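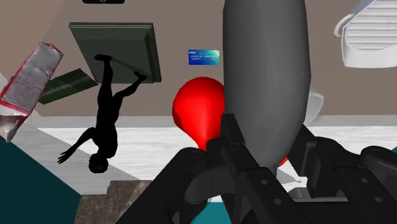
## Progress report: Gridetti emotion vocabulary materials, second reporting period

Submitted to the Gidley program office. Covers work through the end of March.

### 1. Status

The grant supports the development and classroom trial of card and worksheet materials for teaching emotion words to students in grades 2 through 5, with an emphasis on students receiving speech and language services. Item writing is complete. The classroom trial is open at all sites but one. Scoring of the pretest is finished and posttest collection is under way. Spending is within the approved budget and no extension is requested at this time.

### 2. Item set

The full set now holds 200 scenario cards. Each card gives a short situation in two or three sentences and asks the student to name what a character feels and point to the part of the text that supports the answer. The first draft of the set relied heavily on the words "happy," "sad," "mad," and "scared." In the revised set these four words are kept for the entry level only. Levels two and three use words such as "disappointed," "relieved," "embarrassed," and "proud."

Reading level was checked again after revision. Several level two cards had drifted upward in difficulty, mostly through subordinate clauses and not vocabulary. These were rewritten as two shorter sentences each. One group of cards on jealousy and envy was withdrawn. Reviewers could not agree on a single keyed answer, and the scoring guide has no provision for double-keyed items. The group may return in a later version if the guide is changed.

### 3. Trial sites and enrollment

The trial plan called for 7 schools in the Cunosau district. Six have started. The remaining school changed its service schedule in December and lost the shared block in which sessions were to be held. A new block has been offered, starting at 1:15 p.m., and the school has accepted it in principle. Paper materials were delivered there in advance.

Consent forms have been returned for 157 students. Return rates were uneven. The two schools that sent the form home with the regular progress folder did much better than those that mailed it separately, and the late-starting school will use the folder method.

### 4. Measures

Students complete three measures:

- Emotion word definitions, given orally, scored 0 to 2 per word
- Scenario inference, a short form drawn from cards not used in teaching
- A teacher rating of peer interaction, completed without the student present

Scorer agreement on the definitions task was below target in the first round. Most disagreements concerned answers that gave an example in place of a definition ("it's when your friend moves away"). The guide now awards 1 point for a fitting example and 2 points only where the student also states a general meaning. Agreement was acceptable on the second round, and all first-round protocols were rescored under the new rule.

Teacher ratings are the weakest of the three. Ratings cluster near the top of the scale at two schools, which leaves little room to detect change. We will report these data but will not treat them as a primary outcome.

### 5. Classroom use

Session logs show that most groups complete three or four cards in a session — fewer than the five we planned for. The discussion step takes the extra time. Clinicians reported that students often accept the first feeling word offered by a classmate, so a silent writing step was added before discussion. It lengthens the session slightly and has been kept.

The charades activity is used less often than the cards. Logs suggest it works best with groups of four or more, and many pull-out groups are smaller than that. A version for pairs is in draft.

### 6. Data handling

Protocols are entered twice and compared. Student names are replaced with codes before forms leave the school. The entry template from Tsakiris was adopted in place of our own spreadsheet after a column shift affected part of one file. The affected records were re-entered from paper and no data were lost.

### 7. Budget

Printing ran over its line by $600, owing to the reprint of level two. The overage was covered by travel savings. No other line has moved.

### 8. Next period

1. Open the remaining school and complete its pretest.
2. Finish posttest collection at the six active schools.
3. Release the pair version of the charades activity to clinicians for comment.
4. Decide on the withdrawn jealousy and envy cards.
5. Begin the analysis file — inference scores first, definitions second.

One decision is needed from the program office. If the late school cannot finish posttesting before the end of the school year, we propose to report its pretest data separately and leave it out of the pre-post comparison. Please confirm whether this is acceptable under the current award terms.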